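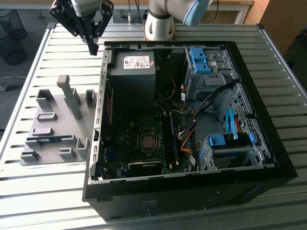 According to Primo Mancuso the old computers are the easy part, it's the paperwork that eats the day, and he'd take a truckload of dead desktops over one missing asset list any time. He said this before most of us had our coats off. Good start.

So. Flelta open day, Jadville, October. Writing this up on the train so forgive the state of it.

For those who missed the newsletter, Flelta takes in used office computers, wipes them, fixes what can be fixed and sells or donates them on. Whatever's left goes out for scrap. The building is the old Benkirane carpet warehouse behind the bus depot. Still says Benkirane over the loading door. Parking terrible, take the bus. I did not take the bus.

Doors at 9:30, badge, coffee ($3, and you pay by card only, which caused a line), then split into groups by sticker color. I was green. Green went to receiving first.

Receiving. Cold, loud, big door open the whole time. Everything comes in on pallets, shrink-wrapped if the customer is good and thrown in a cage if not. Each machine gets a barcode before it goes anywhere else. Gualtiero Colombo ran this part and he was great, fast talker, didn't mind being interrupted. They handle 3,000 machines a month when it's busy. Summer is busy because of the schools. January is busy because of budgets. He would not say which months are quiet.

Someone asked what the worst thing was they'd ever found in a case. Mouse nest, with mice. Next question.

Then data wiping, which I expected to be dull and was the best bit of the morning. They use a system called Dranar, one screen for the whole room, each drive gets a line and the line goes green or it doesn't. If it doesn't, the drive gets pulled and shredded, no second opinions. The customer gets a certificate either way. Ada Bortolotti explained that customers used to ask to watch the shredding in person and now they mostly ask for the serial numbers. Her view is that the serial numbers are more use. Mine too, having once had to track down a laptop for an auditor three years after we got rid of it.

Note for our own office: they want the BIOS passwords taken OFF before pickup. They charge extra for locked machines. I'm fairly sure we never did this. Must check.

Short break. Cookies gone by the time green group got there.

Grading next. A and B are sold, C gets used for parts, D is scrap. I'd assumed age decided it but looks matter more than I thought, a scratched lid can knock a perfectly good laptop down to B. Desktops have it easier, they sit under a desk and who cares. The trouble with desktops is freight. Heavy, awkward, not worth much each, so a lot of them end up worth more as memory and power supplies than as computers. Colombo got a bit gloomy on this one.

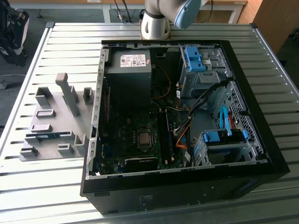

Desktop tower with its side panel off. Processor still in the socket, heatsink out.

Parts. Memory comes out and gets tested by itself. Power supplies get a load test and a sticker, and any that whine go straight to scrap even if they pass (I liked that). Processors are kept if there's a buyer and left where they are if not. Old thermal paste has to be cleaned off before a heatsink goes back on, fresh paste every time, they were strict on that. I asked if home users should bother doing it. Answer was only if it's running hot, otherwise leave it alone.

Screws!! Sorted by size into trays. Somebody's whole afternoon. Apparently they tried buying new ones in bulk and the lengths were all wrong.

Lunch was sandwiches, fine, the cheese ones went first. Sat next to Lucrezia Barbieri and we talked about the school program mostly. Last year 758 desktops and laptops went out to schools and libraries around the county, and the waiting list is longer than that. Schools want laptops. What Flelta has plenty of is desktops. You can see the problem. She's been trying to talk schools into fixed computer rooms again, with mixed luck, the rooms have all been turned into something else.

Afternoon talk was Fulvio Gentile on prices, 40 minutes, no slides because the projector wouldn't connect (at a computer firm, yes, he heard all the jokes). Main points as I got them down:

Don't let old machines sit in a closet. They lose value every month and batteries swell.
Send the chargers with the laptops, same box.
Keep a list. Any list.
A mixed load gets a worse price then a sorted one.

Questions ran over, so the second half of the tour got squeezed and we never saw the shipping side at all. Pity, that was what our warehouse people had asked me to look at. Was told we can come back by appointment, groups of 70 being too many for that end of the building anyway. I'll write and ask.

Got the handout, will scan it when I'm in. If anyone wants the price sheet ask me soon, it's only good through the end of the quarter. Train's coming into the station, more if I remeber any.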